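3.2 Where people put things down

I went into the Hurkthorpe interviews expecting to talk about kitchens, and I ended up talking about tables. We asked 99 households to keep a diary of where they set things down when they came home — keys, mail, groceries, a wet umbrella — and 80 of them sent the whole thing back. That gave us 489 usable entries, and I read every one of them twice (the handwriting in the January batch was rough going).

The left side of the table won by a mile. Tadeo Espinoza thinks it's a door thing, and he may be right, as most of the Gikholm row houses open from that side. I lean more toward habit. One woman had moved house and flipped her whole dining room around, and she still dropped her mail on the left!

Bins and bowls muddy the picture a bit. Once a family puts a big container on the table, stuff drifts toward it, and the diaries get a lot less interesting to read. We coded those homes separately, and Figure 4 gives the general idea of a left-half layout.
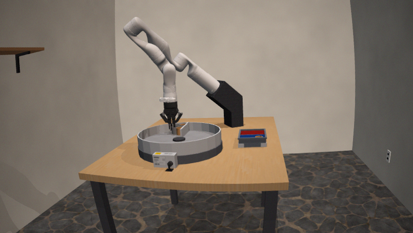
Figure 4. Wooden table with a large round gray bin on the left half (computer rendering).

Osian Griffiths and I disagreed on how to code trays, so I left them out of Table 2 and put them in the appendix.

12 shares · 3 comments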